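Print this page | E-mail this to a friend

In defence of the toy box

9/9/22
By the Opinion Desk, Ironcombe

A shop opened in Ironcombe in January that sells storage for children's toys. It doesn't sell toys. It sells cubes to put them in, labels to stick on the cubes, and a wheeled tower called the Cluketik, which has 20 drawers and costs more than my first car. I went in for a look and came out with a leaflet explaining that a tidy child is a calm child. I have met children, and I should like to see the workings.

The leaflet's main idea is that every toy must have a home. Farm animals live in one drawer, wooden bricks in another, and small wheeled things in a third, with a subsection for emergency vehicles. When play is over, the child returns each item to its address. The children on the front cover are doing this in cream jumpers, which tells you how much jam the photographer allowed on the premises.

We tried it. My sister had bought a full set of the boxes for her two, and I was staying the week, so I was put on sorting duty. It took most of an afternoon to arrive at the question of the dinosaur wearing a saddle. Was he an animal or a vehicle? My nephew said he was a policeman. There was no drawer for policemen. By teatime the drawers had been taken out and were being used as boats, and I must say they were very good boats.

What I grew up with was a tea chest marked Stefanou, after a grocer who had presumably wanted it back. Everything went in it. To find one thing you had to lift out eleven others, and by the time you had found it you were playing with the eleven others. A marble would turn up with a sheep and a bit of a pulley, and that was the morning taken care of. At the bottom lay a layer of grit and single playing cards which my mother believed was holding the chest together.

I don't claim this was educational. People who defend the old ways always end up saying it taught us patience, and I was the least patient child in the county. I only say that it was quick. Clearing up took as long as it takes to shovel, and was done with roughly the same care. The modern parent, after a day's work, is expected to run a lending library on her knees.

There is also the matter of money. A household in Brarkness wrote to this page last spring to say they had spent 153 pounds on boxes, which then needed shelves, which then needed a wall. I have no reason to doubt them. They added that their youngest now plays mainly with the packaging.

The shop's answer is that mess is stressful. I'm sure it is. So is being four and told that your horse may not sleep beside your digger, when the two of them have had an understanding for months. Grown-ups are allowed a kitchen drawer with batteries, string, a foreign coin and the key to nothing in it, and no leaflet comes through the door about that. I would ask only for the same mercy lower down the house.

My sister has since put the labels away. She says it's temporary. The Cluketik is on the landing, where it holds towels, and the toys have gone back into one big box with a lid that doesn't shut. The saddle has come off the dinosaur and can't be found, so he may be looking for other work.

Contact us | Copyright Ironcombe Opinion Pages | Back to top 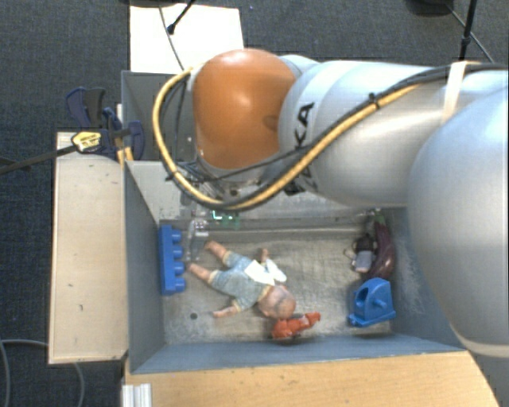 A few toys, one bin, no labels required.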